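From: Jianhua Tan
To: pernurthorpe-kitchen list
Subject: Re: [pernurthorpe-kitchen] Strawberries on Friday, and the tables

Hello all,

Thank you to Vishwakarma for the long message. I answer below the parts which concern me, and I leave out the rest so that the mail does not become too heavy.

Vishwakarma wrote:
> I have put the order in with Randness for the fruit. They can deliver
> on Friday morning, before nine. I asked for 18 punnets, but I am not
> sure if that is too many for the number of people we expect. Last time
> we had cherries left over and they went soft in the cupboard.
>
> Also, can someone please tell me which plates we are using? The paper
> ones bend when the fruit is heavy, and I do not want to find berries
> under the tables again. And do we leave the green tops on or take them
> off? I remember we had two opinions about this.
>
> Last point, which tables? The hall has the long ones and the white
> ones, and I need to tell them by Thursday what to put out.

About the number: we have 50 people on the list, and from experience perhaps 30 of them will eat fruit in the first half hour. The others come to the table later, when the talking is finished. I think 18 punnets is a good number if we do not put them all out together. Please keep half of them in the cool room with the lids closed. The cherries went soft because they stood a whole afternoon next to the radiator, so I would not blame the cupboard.

About the plates: I would like to use the round white ones and not the paper ones. They are a little heavier to carry, but they stay where you put them. I would also prefer a small pile on each plate and not a mountain. When the pile is high, the lower berries are pressed and the juice comes out, and then the people take only from the top. With a small pile it looks fresh, and we can fill it again when needed.

About the green tops: please leave them on. I know that some of you find it less polite for the guests, because they must then put the green part somewhere. But a strawberry without its top gets wet very quickly, and it is harder to pick up without squeezing. We can put a small bowl beside each plate for the tops. In the Flilero kitchen we always did it like this and I never heard a complaint. 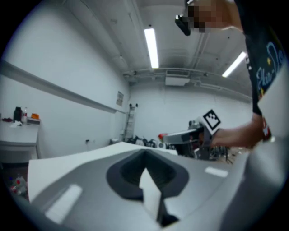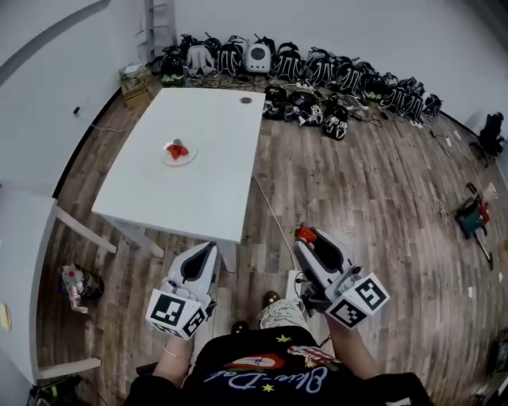 Second picture: the white table, with the plate of strawberries on it.

About the tables: I vote for the white rectangular ones. A red spot shows at once on the white top, so you wipe it before somebody puts a sleeve in it. Please look also at the far right corner, where there is a small round opening for cables. Plates should not stand over it, because they do not sit flat there. I would put the plate in the left half, and leave the right half for the napkins and the bowl for the tops.

One thing about the floor. It is wood planks, and strawberry juice should not stay on it for long. I will bring a damp cloth and a dry one for each table. If a berry falls, please pick it up immediately and do not push it with the shoe. Also, we have to think about the black cable which comes out from under the table and goes across the floor to the power strip. If the guests walk on that side with plates in their hands, somebody will catch a foot. I propose that we serve only from the opposite side, or that we ask the hall for a cable cover. Does anybody know if they have one?

For the washing of the fruit, I would like to start 90 minutes before the doors open. I wash in cold water, short, and then lay the berries on kitchen towels in one layer until they are dry. Please do not wash them on Thursday evening to save time. I understand the wish, but it is not good for them.

What is still open from my side:

- who can receive the delivery from Randness (I am free only from ten)
- who has the second colander, the big one
- whether we want cream or not. I would say no, but I can be convinced.

Vishwakarma, if nobody writes against it until Wednesday evening, please confirm the white tables with the hall. I can come by and help to carry the plates down.

With kind regards,
Jianhua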